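**Coiled bowls: shellac the inside or leave it bare?**

**fnimri:** Finished my fourth bowl in February. Shellac inside, or nothing?

**carla_o:** Nothing. Mine has held onions for nine years.

**jodthorpe_dalal:** Disagree. Bare coils catch crumbs. I do two thin coats.
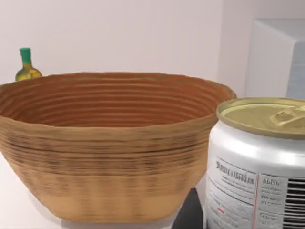
*Wide rim, narrow base, darker streaks on the outer coils*

**carla_o:** Shellac goes tacky in a warm kitchen. I had to scrap one.

**jodthorpe_dalal:** Then the coats were too thick. Eight hours between them, minimum.

**fnimri:** I'll try it on a small one Friday. Bread only, so no oil.

**carla_o:** For bread I'd just use a cloth.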